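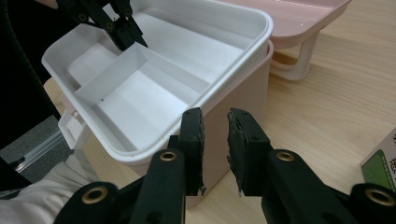

Writing a catalog entry for an edged weapon

Last updated: May

This page sets out the order and wording used for sword, dagger and polearm entries in the Kırmızıgül collection catalog. It is meant for anyone preparing a first draft from the object itself. Drafts made from old sale records alone are handled differently and are not covered.

Before you start

Have the object on a padded surface with the point away from you. Wear nitrile gloves. Cotton catches on chiseled work and on lifted wire in the grip. You will need a cloth tape, a caliper with plastic jaws, a hand lens, a hanging scale or flat balance, and a low lamp that can be moved. Do not remove the pommel or the grip to look at the tang. If the hilt is already loose, note it and stop there; Defne Tatlı decides whether it comes apart.

Do not oil, wipe or polish before drafting. Old wax can hide a mark, but it can also be the only thing holding a scrap of gilding in place.

1. Heading line

Give the type, the region and the date, in that order, and nothing else. "Saber, Hungarian, second quarter 17th c." is a complete heading. Use the century and quarter if the form supports it, otherwise the half. A single year belongs in the heading only if it is on the object and you have reason to think it is original. Dates were often added later to blades, so a dated blade in an undated hilt takes the hilt's date in the heading and the blade's date in the body.

Leave out words such as "fine," "rare" and "important." They came into the older entries from dealers' descriptions and are being taken out as each entry is revised.

2. Hilt

Begin at the pommel and work toward the blade. State the shape first, then the surface, then the decoration. For shape, use the plain word where there is one: disk, wheel, pear, egg, fishtail, faceted ball. "Flattened" means flattened front to back unless you say otherwise. Mention the button or the peened end of the tang if it shows.

Next the grip. Give the core material only if you can see it. Wire-bound grips are described by the wire: single or twisted, plain or alternating, iron, brass or silver. Record the collars at each end. If the wire is tight, bright and even and the rest of the hilt is worn, write "grip rebound" and give your reasons in the file note.

Then the guard. Quillons are straight, recurved, or turned toward the blade or the pommel. For complex hilts, count and name the bars from the knuckle guard outward, finishing with the inner guard. Keep to one set of terms through the whole entry. If you start with "side ring," do not change to "port" two lines later.

The front of the hilt is the outer side when the weapon is held in the right hand with the point forward. Left-handed hilts exist – say so in the first sentence of the hilt section if you have one.

3. Blade

Give section, edges, fullers and point. Sections in common use are flat, lenticular, diamond, hollow-ground diamond and wedge. Check the section in two places, because many blades change along their length. State where the fuller begins and ends, measured from the guard.

Record the ricasso separately. It is where most marks are found and where most shortening at the hilt end shows up. A fuller that disappears under the guard without a ricasso, on a type that should have one, needs a note.

4. Marks and inscriptions

Turn the lamp until it lies almost flat to the surface. Move it around the mark slowly. Letters worn past reading in full light will often come up from one side only.

Copy inscriptions letter for letter, with the spelling as found. Put lost letters in square brackets with a dot for each, and put your own reading after it in parentheses. Do not correct a maker's name. Blades carrying well-known names were made in several towns for many years by people with no link to the name, so the entry should say "inscribed" and not "by."

Marks that cannot be read are described by outline: a crowned shield, a running animal, a cross with a split foot. Make a pencil drawing at twice actual size and put it in the file.

5. Measurements and weight

All lengths are in millimeters. Overall length is taken in a straight line from the end of the pommel to the point, even on curved blades. Blade length is taken from the guard to the point, again straight. Width is taken at the guard, not at the ricasso step. For a curved blade add the depth of curve at its greatest.

Weight is in grams, without scabbard. A heavy processional sword may reach 2,000 g. If a slim civilian sword gives a figure like that, check the balance before writing it down.

Give the balance point as a distance from the guard. Find it on a padded edge with a second person present.

6. Condition

Keep this to what can be seen. List losses, then repairs, then corrosion. Pitting is light, moderate or deep. Russet is a color and an old finish, and it should not be used to mean rust. Where gilding is left only in the recesses, say that.

7. File note and numbering

The file note carries everything that is opinion: doubts about a marriage of blade and hilt, comparisons with other pieces, and earlier attributions. Entries are kept in Astus, which will not accept a record without a type code. Number from the printed register, currently ending at 1,572. Scabbards take the number of the weapon followed by a letter.

Vlasta Kneževič reads all first drafts. Send them in groups of no more than 20, with the pencil drawings scanned and attached to the record, and allow 6 weeks. Drafts with measurements missing are returned unread.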